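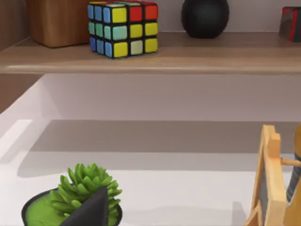

Rendered sample: puzzle cube on a wooden shelf.

Nalus 5 - notes for the release of October 2, 2021

Nalus is the question and feedback module of the Wodivley learning platform. This file is the readme for teachers and for the school administrators who install it. If you only want to know what is changed, go to "What is new".

What the module does

A teacher prepares a set of questions, opens it for a class, and the learners answer from a phone or a computer. The answers are collected in one table. The teacher can write a comment to each answer, or one comment to the whole class. Marks are optional and they are off in a fresh installation.

What is new

Comments can now be saved as a draft. Before this release a comment was sent to the learner at the moment when you left the field, and many teachers complained about it.

The class table remembers its sorting. If you sort by last name and close the page, the order is the same when you return.

Question sets can be copied between courses, together with their attached files. The old answers are not copied.

The export to spreadsheet now keeps accented letters. Thanks to Aarne Kokkonen for the patient testing with Finnish names.

Limits

One set can contain 70 questions. One class can contain 300 learners - if you have more, please divide it in two classes. Comments are limited to 1764 characters, and this is a limit of the database, so we cannot change it from the settings page.

Installing

You need the Wodivley server and an administrator account. Make a backup of the database. Put the Nalus folder into the modules folder, log in as administrator, open Modules and press Update. The update changes two tables and should not be interrupted.

If you use the Skelura theme, update the theme first. With the older theme the Save draft button is hidden behind the footer on small screens.

Known problems

When two teachers comment on the same answer at the same time, only the later comment is kept. We are working on it and hope to have a correction in November.

The print view does not show attached files.

On some tablets the keyboard covers the last answer field. Turning the tablet to the vertical position helps.

Data

Answers and comments are stored on the server of your school. When a learner account is deleted, the answers are deleted also, but exported spreadsheets stay where you saved them.

Contact

Module and translations: Larysa Tymoshchuk
Theme and export: Aarne Kokkonen

Please write the version number of your server in the message.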